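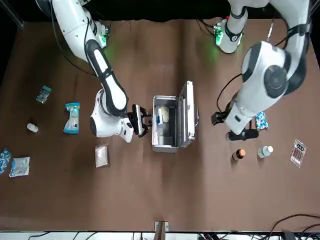
Bench tips for comparing two grippers on a packing task

Workshop notes, Trilcombe. Last revised March 9, 2022.

These tips cover small parallel grippers on tabletop arms, used to pack a first aid case. They apply to most jobs where light, mixed items go into a rigid container. The two grippers we compared are listed by their shop names, Breteo and Hopkin. Both have two fingers and a flat pad, and both run from the same controller. The Hopkin has a longer finger and a softer pad.

Setting out the table

Put the case in the middle, between the arms, with the lid folded to one side. Decide which side before the first run and keep it there. A standing lid takes reach away from the arm on that side, and a gripper that does well on the open side may look poor on the lid side for no fault of its own. Run each gripper on both sides.

Mark the case position with tape at two corners. A metal case slides easily on a smooth top when a finger touches the wall. If it has moved off the tape at the end of a run, write that down even if the packing went fine.

Spread the items on both sides of the case. Leave at least one open finger width between neighbors. Tight clusters are a useful test, but do them as a separate set.

Choosing the items

Use things with different shapes and stiffness. A medical kit is good for this:
– bottles, one standing and one on its side
– flat sealed packets
– soft wrapped dressings
– a clear bag with soft contents
– a pack of slim vials

Clear plastic deserves its own line on the score sheet. Overhead cameras tend to lose the edge of a clear bag against a plain table, and depth readings can drop out completely. If a pick fails, look at the camera record before blaming the gripper. We logged nine misses against the Breteo on the first day that belonged to the camera.

Use empty or water-filled containers. Do not put live medicine or glass you care about under a gripper you have not tuned.

Setting the grip force

Start low and work up. Close on the softest item first, lift it a hand's width, and hold for a slow count of five. If it slips, raise the force one step and repeat. Stop at the first setting that holds. Then try the heaviest bottle at that same setting.

If the bottle slips and the soft pack does not, you need either two force settings or a better pad. We ended with two settings for the Breteo and one for the Hopkin. The softer pad accounts for most of that difference – swapping pads between the two closed most of the gap.

Wipe the pads with a damp lint-free cloth between sets. Paper dust from wrappers builds up quickly and lowers the grip on smooth plastic.

Picking flat packets

Flat packets are the slowest items in the set. Two methods worked.

Pinch: bring the fingers down open, touch the table lightly, and close on the middle of the packet so that it folds up between them. This suits thin packets with some slack in them. It does not suit a stiff card.

Edge pull: press one finger on the packet, drag it until part of it hangs over the table edge, then grip the overhang. This is reliable but needs clear space along the edge, so route cables somewhere else.

The Hopkin was better at the pinch. Its longer finger flexes a little at the tip, and a small height error does not stop the arm. The Breteo needed the table height set again each morning.

Working near the case wall

Approach from above wherever the arm allows it. A sideways approach puts the gripper body next to the wall before the fingers are over the opening, and the body is the part that hits. Add the full width of the open gripper to your clearance figure. It is easy to measure it closed and forget.

Lower the speed for the last part of the move. Place soft items first, then bottles, then flat packets down the sides.

With two arms, let only one enter the case at a time. Set a waiting point for the other arm well clear of the lid. Rachid Filali wrote our hold signal as a single shared flag in the Kustitz controller, and it has been enough.

Cables

Leave a loop at each joint that bends, and run the arm through its full travel by hand before powering up. Look for a loop that drags over the table at the low end of the reach. A dragging cable can knock over a light bottle, and the error will show up as a bad place instead of a cable fault.

Keeping score

We ran 200 picks per gripper, with 100 on each side of the case. Fewer than that and the flat packets swing the result too much. Record for each pick:
– item
– side of the case
– force setting
– held, slipped or missed
– case moved, yes or no

Keep "slipped" and "missed" apart. A slip is a pad or force problem. A miss is a camera or position problem. Mixed together they tell you very little.

Which one to fit

For kits with many packets, the Hopkin. For bottles and boxed goods, the Breteo closes faster and keeps its alignment longer. Pads for the Breteo are cheaper to cut from sheet. We plan to repeat the flat packet set in April with a thinner fingertip on both.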